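Nurnville Yo-Yo and Spin Toy Price List: README

Version 2, February 2023

What this is

A table of asking prices and sold prices for used yo-yos and other small spin toys, copied by hand from three sources: the Cedar swap board, the Fleston flea market sheets, and the back pages of the old Hsu mail order catalog. It has 534 rows. After I threw out repeats and rows with no price, 465 were left, and those are the ones in the main file. The other rows are in a second file called dropped, so you can argue with me about them.

Why I made it

I kept reading that old yo-yos "go up in value every year." People say this on the swap board as if it were weather. I asked for numbers and got stories about one toy that one guy sold once. So I started typing in prices to see if the claim held up. I don't think it does, at least not in this table, but the table is small and I would not bet rent money on it either way.

Columns

item: what the seller called it. Not checked. Sellers call everything "vintage."
color: main color as listed by the seller.
condition: the seller's word, lowercased. See the warning further down.
ask: asking price in US dollars.
sold: price paid, if anyone reported it. Blank most of the time.
source: cedar, fleston or hsu.
string: yes, no, or unknown. Whether a string came with it.
note: anything odd, in my words.

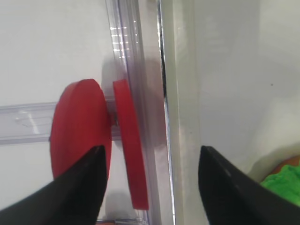 The sold column is the one people want, and it is the weakest. On the Cedar board a seller marks a post "gone" and may or may not say for how much. Some of them round up to look good. A few clearly type the asking price back in out of habit. I left those alone because I can't prove it, but if ask and sold match to the penny, be suspicious.

Condition is worse. "Mint" covers everything from sealed in the package to chewed by a dog. I thought about making my own scale and gave up, because I never held most of these toys and would only be guessing from the seller's guess. Do not run averages by condition and then tell people you found something.

The Hsu rows are catalog prices for new stock. They don't belong in the same chart as swap prices, and I have already seen one chart that did it anyway. Filter on source first.

Known problems

- Fleston sheets are handwritten. Sevens and ones look alike. I flagged 19 rows where I could not decide.
- Sets sold together are listed as one row with one price. The note column says "lot."
- No shipping costs anywhere. Some Cedar sellers bake it in and don't say so.
- Unsold items at Fleston get written down again the next month, sometimes cheaper. I kept the last price only, which pulls that source down.
- Color names are a mess. "Red," "cherry" and "fire" may be the same plastic.

Changes since version 1

Fixed the January rows from Fleston, where I had typed ask and sold in the wrong columns. Removed a "rarity" score somebody talked me into adding. It was made up and I should have said no the first time.

Use

Do what you like with it. If you use it to price your own collection, that is your problem. If you find a wrong row, send the row number and where you saw the right price. "Everybody knows it's worth more" does not count as a source.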